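Folding white tees so they stay folded: what am I doing wrong?
Laundry and Ironing > Folding and storage

mabula_jen wrote:
Hi all, long time reader, first time starting a thread. I've got 16 plain white cotton tees for work (café, we go through them like napkins) and I've been trying to get them all into one drawer. I fold them on the table, they look lovely, I carry them upstairs and by the time I open the drawer on Monday half of them have gone soft and slumped into each other. I'm doing sleeves in, sides in, then bottom up to the collar. Is it the folding or is it me?

PegsAndAll wrote:
Sides in and then in half is fine for a shelf. For a drawer you want one more fold so the thing has some body to it. Also are you folding them straight off the airer? If there's even a bit of damp left in the hems they'll go floppy on you. I leave mine another night.

Merja Tikkanen wrote:
I'd look at the hem first. Cheap tees twist in the wash and the side seams wander round to the front, so if you line up the seams you get a crooked rectangle every time, and a crooked rectangle falls over. Ignore the seams! Line up the shoulders and the bottom hem and let the seams go wherever they like. It took me years to stop fighting them.

The other thing is to fold on something flat and hard. I used to do it all on the bed with the telly on and wondered why everything came out like a cushion.
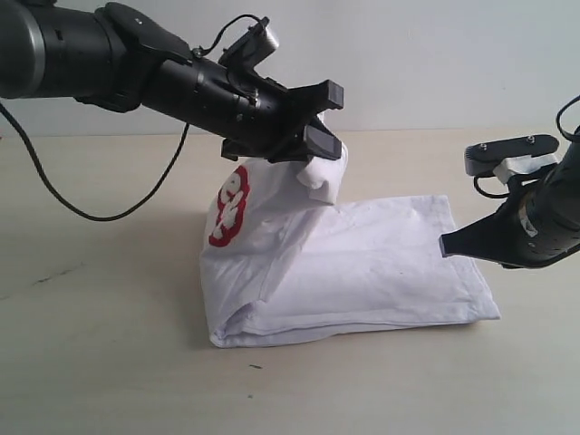 Nice crisp creases along the bottom and side, one corner up in the air.

Look at the flat part of that one, the edges are sharp even though the top is still a bit wrinkled. You don't need to iron a tee to get it to sit properly, you need the edges right, and a few soft wrinkles in the middle will do no harm at all. But picking a folded one up by a single corner like that pulls it into a peak, and I'd put money on that being your problem between the table and the drawer. Slide your whole hand under and lift from the middle.

mabula_jen wrote:
Oh no. I absolutely pick them up by the corner. I pinch the top one off the pile with two fingers because I've usually got a mug in the other hand. Right, whole hand, will try it tonight.

dorsetdrip wrote:
Going to disagree with Merja a bit here (sorry Merja). If a fold comes undone because you picked it up by a corner then it wasn't a good fold. Mine survive being thrown at my son from the landing. The trick is to press the air out after EVERY fold, flat of your forearm, not just a pat at the end. And I do iron, quickly, only the front. Wrinkles in the middle bother me even if they don't bother anybody else.

PegsAndAll wrote:
You iron work tees? For a café? They'll have coffee down them by ten in the morning.

dorsetdrip wrote:
I like ironing. Leave me alone.

Merja Tikkanen wrote:
No offence taken, but thick tees and thin tees behave differently. I've got some heavy ones from Nilow that you could post through a letterbox and they'd come out the other side still folded. The thin ones I wear under jumpers fall open if you breathe near them. Jen, which sort are yours?

mabula_jen wrote:
Somewhere in between I think? They come in a multipack from Florirlow and they've gone thinner since I bought them in April. The hem curls up as well, which drives me mad.

usta_lad wrote:
Curly hem = pull it. Grab the shirt at both side seams while it's still damp, give it a proper tug, then hang it upside down by the hem. Two pegs, one each side, never in the middle or you get a point.

As for the drawer, stand them up on their edge. I know everyone bangs on about this but it works. Fold to about the height of the drawer, pack them in front to back, and they hold each other up. I got almost 40 in mine, kids' ones included.

PegsAndAll wrote:
Standing them up only works when the drawer is full though. Take a few out and the rest lie down like they've fainted. I gave up and went back to piles.

usta_lad wrote:
Shoebox lid at the front, shove it back as you use them up.

mabula_jen wrote:
OK, an update. Did the whole lot on the kitchen table last night instead of the bed, ignored the seams, forearm after every fold (my arm smells of fabric softener now), carried them up on a tray. They look so much better! One did fall open on the stairs but I'd rushed that one. Haven't tried the shoebox lid yet as I need to find a shoebox.

dorsetdrip wrote:
Forearm! Told you.

Merja Tikkanen wrote:
And the tray counts as lifting from underneath, so I'm having half of that. Let us know how they look by the end of the week, Jen, and what you do with the sleeves on the long ones if you've got any. I still can't get mine to lie flat.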